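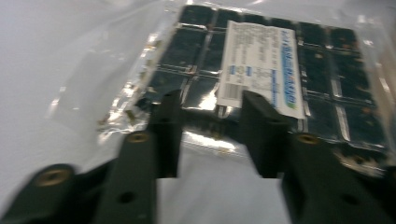 Home | Checklists | Storage | Contact

Stockroom walk-through, Mulemar building, ground floor
Checked by: Yaa Ofori, Monday, 8 a.m.
Copy to: Tudor Ursu

1. Aisles clear to full width — NO. Two cartons left at the end of the Tetteh aisle. Moved during the check. Second month running.

2. Fire door opens and closes without force — YES. Closer is slow but latches.

3. Extinguishers on hooks, pins in, tags current — YES. Tag by the sink is hard to read. Replace at next service.

4. Shelf load signs posted — PARTLY. Missing on the back rack. Tudor has a spare sign in the office.

5. Heavy stock on lower shelves — YES.

6. Small parts bagged, closed and labeled — PARTLY. Zoseo order is fine. Three bags from Vindia had labels with no date received. Write the date on before shelving, not after.

7. Bin counts match the sheet — NO. Sheet says 1000 washers, count was 995. Not a safety matter but noted, as the same bin was found open last time.

8. Step stool feet and treads sound — YES. One foot is wearing down. Look at it again in June.

9. Spill kit complete — NO. Gloves used and not put back. Ordered.

10. Lights working — YES, except over the packing bench, where one tube flickers. Reported to the landlord in May and no reply yet.

11. Box cutters closed and in the rack — YES.

12. First aid box — YES. Eye wash is good until the end of the year. Low on large bandages.

Open items: 1, 4, 6, 7, 9, 10. Tudor to sign off on 4 and 9. I will call the landlord again about the light — please don't climb on the bench to reach it.

Last updated: May

Related
Loading dock checklist
Ladder and step stool log
Who to call after hours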